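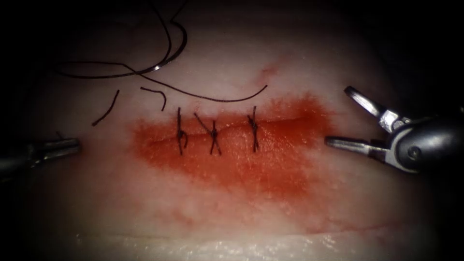 Three knotted black sutures across a cut.

Surgical suture

14 shares – 2 comments

A suture, or stitch, is a length of thread used to hold the edges of a wound together while it heals. The word covers both the thread and the act of sewing. Comes from the Latin suere, to sew.

Early history

Very old. Egyptian texts mention the stitching of wounds, and Indian writings credited to Sushruta list flax, hemp and hair among the threads. Galen used silk and gut. Large ants were also used in some places – the ant bit the two edges together and the body was pinched off, leaving the head as a clip.

Catgut has nothing to do with cats. Made from the intestines of sheep or cattle, same as old violin strings. Joseph Lister soaked it in carbolic acid in the 19th century, and later treated it with chromic acid so it lasted longer in the body.

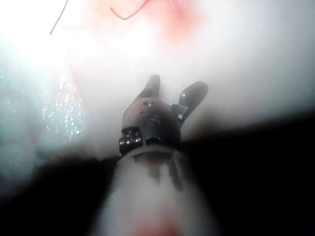
Cleaner thread did not catch on everywhere at once. Some surgeons of the day still kept loose silk in a coat buttonhole, ready to pull. Glass tubes of sterile thread came in later, then foil packets with the needle already fixed on.

Materials

Two main groups. Absorbable threads break down in the body and include catgut, polyglycolic acid and polydioxanone. Non-absorbable ones stay put until taken out, or for good: silk, nylon, polypropylene, steel wire. Silk is easy to tie and holds a knot well, but it is braided and can harbour bacteria. Nylon is smoother, springier, and needs extra throws in the knot.

Catgut is no longer sold for human use in much of Europe, though vets in some countires still have it. 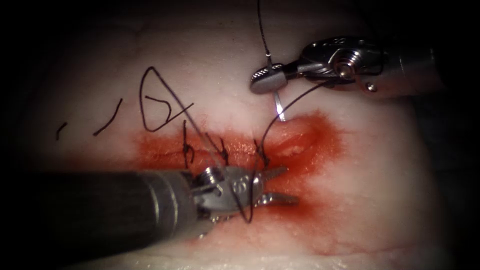 Sizes are confusing to newcomers. The more noughts the thinner the thread, so 6-0 is finer than 2-0, and eye surgeons go down to 10-0, thinner than a hair. The scale began with plain numbers, 1 upwards, and had to run backwards when makers learned to produce finer thread.

Common stitches

Simple interrupted – each stitch tied and cut on its own. Slow, but one can fail without the rest going. Continuous, or running – one thread all the way along, quicker. Mattress stitches come in vertical and horizontal forms and turn the skin edges outwards. Purse-string goes round an opening and draws it shut.
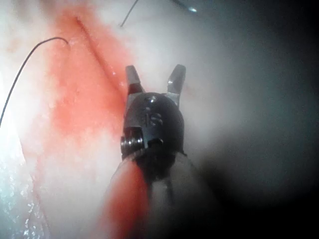 Most are finished with a square knot, or a surgeon's knot which has an extra turn in the first throw to stop it slipping.

Removal

Depends on the site. Face stitches come out early to avoid marks, those over joints stay in longest. Adhesive strips may be put on afterwards.

See also: Staples, Ligature, Tissue glue, Wound healing

Comments (2)

Tibor Kelemen: the bit on sizes finaly makes sense to me, thanks

Celina Jakubowski: Could do with more on needles. Curved and straight at least.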